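Home | Courses | Outdoor Recreation | Handouts | Contact

Handout 6: Planning an overnight hut walk

Scope. These notes cover route timing, hut capacity and track surface for a two-day walk over wet upland. The worked case is the Santoso Plateau, reached by bus from Tistville. Navigation by compass is treated in the next handout.

1. Timing

Split the route into legs at each change of gradient. For each leg, write down distance, climb and surface. The climb from the Tistville trailhead to the plateau rim is 378 meters. Allow one hour for every 300 meters of ascent and add this to the flat walking time. Boardwalk legs are walked at a steady pace, but passing places are few, and a large group ahead sets the speed.

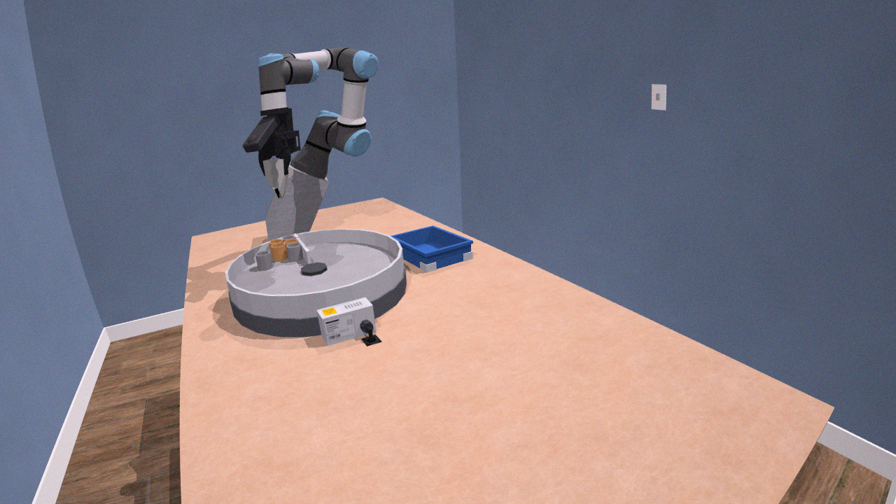
Fig. 1. Rendered view: jointed arm with black gripper, round gray tray.

2. Hut capacity

Flivance Hut sleeps 87 in shared rooms. Bookings open in December for the next season. Walkers without a bed must be back at the rim before the last bus, so the turnaround time is fixed before departure and written on the route card.

Bedding is supplied. Stoves are not allowed indoors – cook on the gravel to the east of the porch.

3. Surface and wear

Peat recovers slowly from foot traffic. Stay on the boards even where they are under water. The lower loop has 172 board sections, numbered from the trailhead. Quote the section number when reporting damage.
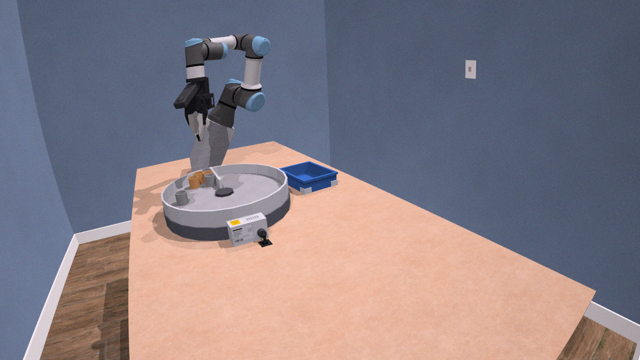 Fig. 2. Simulated arm in folded pose, gripper above rear edge of tray.

4. Exercise

Draw up a route card for Tistville to Flivance Hut and back by the Stodent path. Show leg times, rest stops and one escape route. Assume a start at 7:30 a.m. and a group of six.

Course notes: Pravesh Shabalala

Comments

marshwalker: Does the 300 meter rule include stops?

P. Shabalala: No. Add stops separately.

Lena: The Stodent path was very muddy past the second bridge. I would add half an hour to that leg.

tdk: Is the Handout 7 link working for anyone else?

Previous | Next | Back to top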